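Gripper trials — FAQ

Last updated September. Questions we get at the Allovham bench most weeks, so please read before you message. Will tidy this up when there's time.

What are you comparing?

Two sets of fingers on the same pair of arms. The Ponar fingers (flat, hard pads) and the Makdale ones (softer pad, slightly longer). Same controller for both, same camera position. Only the fingers change between runs.

Why kitchen things and not test blocks?

Blocks are too easy. Both sets score nearly the same on blocks and you learn nothing. Mugs have handles, rims, a hollow inside, and they roll. Plates are thin and sit close together. Corn cobs are just awkward.

Do both arms have to work at once?

For the cup tasks, yes. One arm on each cup, both started from the same command. Single arm runs are logged seperately and don't go in the main table.

Which grasp counts as a pass?

Lift clear, hold for 3 seconds, put back upright. Tipping it on the way is fine. Dropping is a fail, even if it lands nicely. Inside grasps and outside grasps both count but write down which one it was — people forget this and then we can't use the run.

The mug tasks use the layout with the mug tree in front, plates in the rack on the left-hand arm's side and the corn in its wicker tray. With the pink mug the gripper goes in from above, pointing straight down.
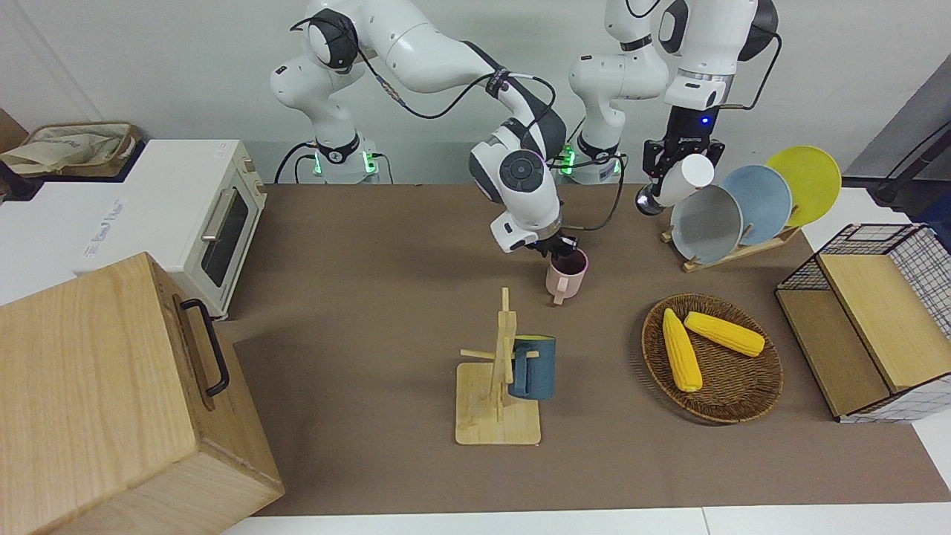 How many runs so far?

Roughly 400 on the Makdale set. Fewer on Ponar, we started those later. Target is 2,000 per set before anybody draws conclusions. Yes, that's a lot. No, we are not lowering it.

Which one is winning?

Too early. Ponar looks better on plates so far, Makdale on anything round. Don't quote that.

Can I change the grip force?

Not in a comparison run. Leave it on the default profile. If you want to play with force, copy the Liepiņa config, rename it, and tag your runs as "open". Please don't edit the original, it took a whole morning to get back last time.

The camera view has shifted, what now?

Stop. Run the check pattern, compare with the saved one. If it's off, recalibrate and start a new batch. Do not nudge it back by eye.

How long does a finger swap take?

Ten minutes if the screws are where they should be. Zero the gripper afterwards, open and close it fully twice, then do one throwaway pick. Dont skip the zeroing.

Can I add my own objects?

Yes, as open runs. Nothing with liquid in it, nothing made of thin glass. Weigh it first and add it to the object sheet.

Where do results go?

Shared folder, one file per batch, finger set in the file name. Videos stay on the bench machine until the batch is checked — then they get moved over.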